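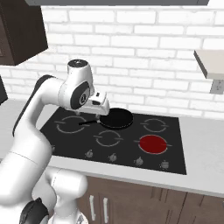 Report of the Office of Residences, Drakby, concerning the tenancy at 6 Lundier Court. The undersigned was directed to establish whether the late tenant, Vratislav Polák, had left any instruction for the disposal of his recipes, and to report by the end of December. The Office holds no inventory of the apartment from the period before his death. It holds the standard kitchen plan, which applies to every unit in the court and shows a black glass cooktop set into a light gray countertop, with four burner outlines and a black frying pan. Mr. Polák objected to the cooktop in writing for most of his tenancy.

His first letter was received in the month he moved in. He wrote that he had cooked over a flame since the age of nine and did not propose to learn again. The Office replied that gas was not supplied to Lundier Court. His second letter asked who had decided this. The Office replied that the decision predated the present staff. His third letter enclosed a piece of dumpling wrapped in wax paper, with the request that it be eaten by the person responsible. The file notes that the item was discarded under the rule on perishable goods. A second note, in pencil and unsigned, reads: "It was very good."

The correspondence continued. The Office's register records 2,606 items received from Mr. Polák over the length of his tenancy. The undersigned has read all of them. The early letters are complaints in the ordinary sense of the word and were correctly filed. The later ones were also filed as complaints, and it is the finding of this report that many of them were not.

A typical letter from the middle years begins with the cooktop, which he held to be slow, and goes on to explain what he had been trying to make on it. He then states what went wrong. He then states what he did the next day. A complaint about the cold hallway contains, on its second page, a full method for plum soup, including the remark that his mother used fewer cloves and was mistaken. A complaint about the mail slot contains the dough for poppy seed rolls. The notice of rent increase was returned to the Office with directions for braised cabbage written in the margin, beginning at the top left and running around all sides of the sheet until they met the place where they had started.

The Office answered each of these. The replies were prepared from a form and thanked Mr. Polák for raising the matter. For a period of years, however, the replies were signed by a clerk named Khalaf, and these differ from the form. They are brief. One says, "Your remarks on the hallway are noted. How long should the plums stand?" Another says, "The mail slot will be inspected. Mine came out flat." Mr. Polák's answer to the second of these runs to eleven pages and does not mention the mail slot.

The clerk Khalaf was transferred to the Taltcombe branch when the two offices were reorganized. Mr. Polák was informed by circular. He wrote once to ask whether letters sent to Drakby would be passed along. The form reply thanked him for raising the matter. He did not write for nearly 3 months, the only such gap in the register, and when he resumed, his letters were addressed to the Office as before, with the words "for the attention of the person who reads these" added beneath the street name. The person who read them in those years was a sorting clerk, who was instructed to look only at the first line.

As to the question referred to the undersigned, no will was found and no notebook. The neighbor at the end of the hall stated that Mr. Polák never wrote a recipe down for himself. She had asked him for the cabbage on several occasions. He told her that it was on file with the proper authority.

The last letter was received on 28 December 2023. It is a single sheet. The first line states that the cooktop is satisfactory. The sorting clerk, finding no complaint, placed the letter in the tray for items requiring no action, where it remained until this inquiry. The rest of the sheet reads as follows:

"I have now cooked on this glass for longer than I cooked on my mother's stove. I wish to withdraw my first letter. I do not withdraw the others. If the clerk with the flat rolls is still in your service, the oven was too cool, and I should have said so at the time. I was enjoying the correspondence."

The undersigned makes the following recommendations. The register should be amended so that the letters are no longer listed as complaints. A copy of each recipe should be made, and the first 100 should be bound at the expense of the Office and placed in the common room at Lundier Court. The neighbor at the end of the hall should receive the cabbage without delay.

The original of the last letter should be sent to the Taltcombe branch. The undersigned has confirmed by telephone that the clerk Khalaf is still employed there and has asked that it be sent by hand. The undersigned has offered to carry it and requests one day's leave for the purpose, with travel costs, and approval for the purchase of poppy seed.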